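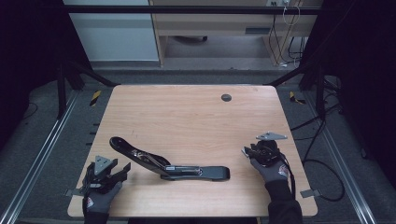
Figure 4-1. Pedal assembly on the bench, between the grippers.

4. Handling the pedal assembly with the Vendar hand grippers

Read this section before your first shift at the Sulluvham bench. Gavin Shearer wrote it, and he has heard every joke about foot pedals and hands.

1. Put on both work gloves. The gripper handles were designed by someone with no knuckles.
2. Run the right-hand cable toward the floor, clear of your sleeve. Cables already on the carpet stay on the carpet.
3. Take hold of one end with the left gripper. Close until the pads touch, then stop. Squeezing harder teaches the Ogilvie arm to squeeze harder, and it has no sense of proportion.
4. Take hold of the other end with the right gripper.
5. Raise the assembly just clear of the table and hold it level.
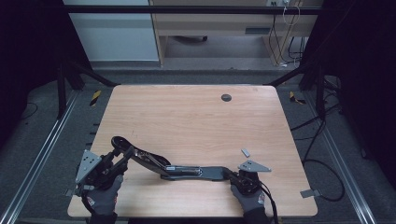 Figure 4-2. Lifted, with a gripper at each end.

6. Lower it, open both grippers, and log the pass. A full set is 113 passes. Stop for a break after every 11, including when you feel fine.

CAUTION: Keep fingers and loose cuffs away from the spring and rods. They were there first.

NOTE: Your old job sheet said 400 assemblies a shift. That number is retired. The Ogilvie arm gets the repeat work on the Jukotby line from October, and bench staff move to recording, checking and sorting out whatever the arm makes of it all. Pay grade stays the same. The title changes to "demonstrator," so expect remarks at home.

NOTE: Clumsy passes count. Log them as clumsy and carry on. Deleting them makes you look better and the arm perform worse.

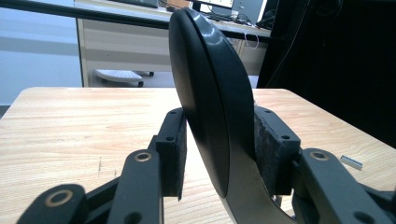

Will the arm be rated on the same quota we were?
It starts at 600 a shift, on paper. Rejects come back to the bench for a person to check, and those checks are logged as work time, so put them on your sheet.

7. At the end of the shift, set both grippers down with the jaws open and sign the bench log. The arm can't sign for you. We asked.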